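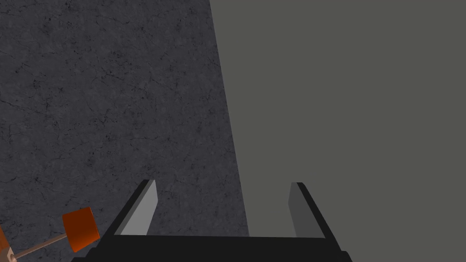
Handgelenkkamera oder feste Kamera beim Greifervergleich in der Simulation?

Ich vergleiche zurzeit zwei Parallelgreifer in der Simulation, den Vulta mit kurzen Fingern und den Naciri mit breiter Basis. Arm, Regler und Aufgabe sind bei beiden gleich: ein kleines Teil am Stiel greifen, anheben, ablegen. Ausgewertet wird nur das Bild der Kamera am Handgelenk. Beim Naciri steht die schwarze Basis unten quer im Bild, und das Teil mit dem orangen Klotz und dem hellen Stiel liegt links unten in der Ecke, teilweise schon außerhalb. Zwischen den offenen Fingern sieht man nur den rissigen dunklen Untergrund und die glatte graue Fläche. In solchen Stellungen findet die Erkennung das Teil nicht oder meldet eine falsche Lage. Von 80 Versuchen sind mir so 19 abgebrochen, beim Vulta waren es 3.

Liegt das am Greifer oder an der Kameraposition? Und kann ich die beiden Werte überhaupt nebeneinanderstellen? Am Regler habe ich nichts geändert, die Startstellungen werden zufällig gewählt.

Kulsoom Warraich
19. Juni 2025 (Donnerstag)

Salma Cherkaoui

So wie du es beschreibst, vergleichst du die Greifer samt Kameraeinbau und nicht die Greifer allein. Das kann man machen, dann muss es aber dabeistehen. Wenn dich nur die Finger interessieren, würde ich die Lage des Teils direkt aus der Simulation lesen und die Erkennung für diesen Durchgang abschalten. Was dann noch schiefgeht, kommt vom Greifer oder vom Regler.

Danach dieselben Startstellungen noch einmal mit Kamera. Wichtig ist der feste Startwert für den Zufall, sonst bekommt der eine Greifer die leichten Fälle und der andere die schweren. Bei zufälligen Startstellungen ohne gemeinsamen Startwert sagt mir der Unterschied zwischen 19 und 3 nur, dass man genauer hinsehen sollte.

Zur Kamera selbst: Ich habe auf einem Sistov-Arm beide Varianten probiert. Die feste Kamera schräg von der Seite war beim Suchen besser, die am Handgelenk auf den letzten Zentimetern. Am Ende sind beide drangeblieben. Wenn du nur eine nehmen darfst, setz sie weiter zurück und kippe sie etwas nach unten. Die Finger werden dann im Bild kleiner und du siehst mehr vom Untergrund neben der Basis. Nach dem Versetzen die Transformation zwischen Kamera und Greifer neu eintragen. Ich habe das einmal vergessen und einen Nachmittag lang am Regler gesucht.

Noch etwas: Lass den Arm vor dem Greifen eine Suchstellung anfahren, höher und ohne Drehung. Erst wenn das Teil ganz im Bild ist, darf die Annäherung beginnen. Das sind wenige Zeilen im Ablauf und gilt für beide Greifer gleich.

Iltport

Nimm einfach ein größeres Sichtfeld. Hat bei mir gereicht.

Kulsoom Warraich

Danke. Das Sichtfeld hatte ich schon einmal vergrößert, dann wird der Stiel in der Auflösung sehr dünn und die Winkelschätzung schlechter. Ich mache zuerst den Durchgang ohne Erkennung mit festem Startwert und baue dann die Suchstellung ein. Die Werte trage ich hier nach, wenn beide Greifer durch sind.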